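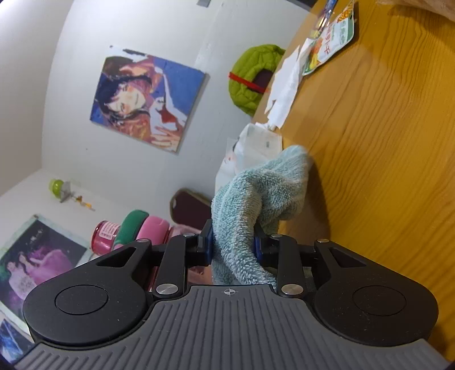

March, bench notes, textiles corner
Towel drying and folding, second round

Picking up from the February entry. The question is still the one Refilwe raised: do the terry towels come out of storage in the shape they went in, and if not, is it the fold, the pile or the drying. Ruan did the washing. I did the folding and the measuring. Comments from either of you can go in the margin of the paper copy, I will type them in later.

Stock used: terry hand towels, light blue, looped pile both sides, from the Makhubela order. Not the flat-weave ones from Ellimska, those are on the lower shelf and should stay there until this is finished. The two kinds got mixed in February and I had to throw out a morning of readings.

Wash: normal cycle, spin at 1000. No softener. Ruan asked whether we should add softener to match what people do at home. My view is no for now. Softener coats the loops and changes how the layers grip each other, and I want the uncoated numbers first. It can be its own round.

Dry: line, indoors, overnight, window closed. The Clovton rack was used, the one with the thick rails. A thin rail leaves a ridge across the middle that survives the first fold and shows up as a false crease.

Folding, as done this time:

Towel flat on the wooden table, long side toward me. Smooth from the center outward with the flat of the hand, two passes. Do not pull on the corners. Pulling stretches the hem relative to the body and the edge starts to wave.

Long sides folded in by thirds, then the length in half, then in half again. Press with the palm and release. No weight on top.

Hems inside wherever possible. With a hem on the outside of the stack the pile of the next towel catches on it and the whole layer shifts when one is lifted out.

The thirds fold is less forgiving than the plain half fold. If the first third is off by a finger width, the error is carried into everything after it and the finished block leans. Two of mine leaned. I refolded one and left the other as it was, marked with a thread in the corner, to see whether it settles in the stack.

Handling a bunched towel. This needs its own paragraph since it takes more time than the folding does. A terry towel dropped in a heap has no obvious corner. Lifting it from the middle of the bundle gives a hanging cone with the hems somewhere inside it, and putting it back down makes a different heap. Better to leave most of the towel resting on the table, take a pinch close to an edge, raise it a little and follow the hem sideways until a corner turns up. The table carries the weight and the loops hold against the wood enough to keep the rest in place. When a good part of the towel hangs over the table edge, pull that part back up first. Otherwise the overhang drags the rest along with it while one is still looking for the hem.

The pinch itself: thickness varies a lot depending on whether one layer or two is caught. With one layer the pile compresses and the hold is firm. With two layers they slide on each other and the top one creeps out. Check by rubbing between the fingers before lifting.

Table. The surface is fine for this, but the long wavy grain is a nuisance as a reference line. I lined the first towel up on it by eye and it was visibly crooked against the table edge. Use the edge. Refilwe suggested masking tape along the front as a guide; I would agree to that if the tape comes off at the end of the day and is not left to bake on like last year.

The far side by the wall needs clearing. The green quilted thing with the red strap can go back to whoever it belongs to, and the torn sheet of paper is no use to me. If it is someone's notes, please copy them out. I am not measuring around other people's belongings, and lint from the towels gets on everything anyway.

Lint: heavier than last round. Collected from the table with a damp cloth after each batch. Not weighed, the small scale is still with Zovedex for calibration. Ruan thinks the new detergent is responsible. Could also be that these towels have had only a few washes and are still shedding. No conclusion.

Stack height was taken right after folding and again after 3 hours. Values are in the table in the folder. The stack came down a little, most of it in the lower layers, as expected with no weight on top. The marked towel was still leaning at the second reading.

To do:
Repeat with the plain half fold, same towels, same rack.
Spin at 2000 on the other machine, if Ruan can get time on it.
Label the shelves for terry and flat weave.
Ask Refilwe where the long steel ruler went.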